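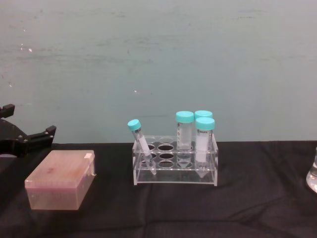 Zornemis, the animated moth musical that has eaten every child's brain since December, is getting its own indoor attraction at the Villanueva mall. Doors open at 10 a.m., and the opening room is lit for a moth, so expect to shuffle. If your kid wants a Moth Cave at home first, a black cloth over a table will do – wrinkles and all. Tickets are $20 a head, adults included, even the ones who only hold coats. The full loop takes 90 minutes, or 2 hours if you get stuck behind the sing-along. You will get stuck behind the sing-along.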